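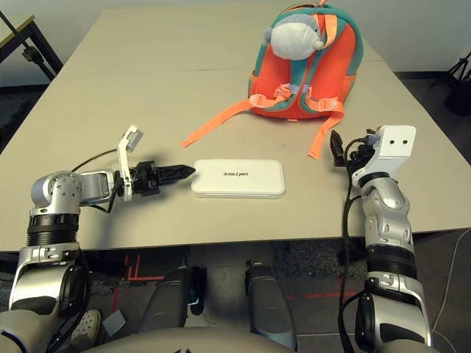
Packing for the First Term: A Note on Weight

The school in Grundby issued its supply list in April, and I have since given the matter more thought than I expected to. The list runs to 2 pages. It asks for a lunch container, a change of clothes, indoor shoes and a folder large enough for drawings. It says nothing of how much a child of five should be asked to carry.

I therefore weighed each item on the kitchen scale. The indoor shoes came to 523 grams, more than any other single article on the list. The folder weighed 124 grams when empty, and I have no reason to believe it will remain so. Our walk to the Parnis bus stop includes one long hill, and the return journey is uphill throughout.
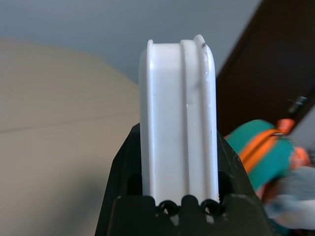 I wrote to the school to ask whether shoes might be left on the premises during the week. The reply was courteous and brief: pegs are provided, shelves are not. A cloth bag hung from the peg is permitted, provided that it is labeled and does not touch the floor. I have ordered one from Verow in plain navy.

The question of lunch remains open. The school allows 60 minutes at midday, and hot meals may be purchased by the term. We have decided to send food from home until the autumn break and to review the arrangement then. The form for hot meals must in any case be returned to the front office before noon.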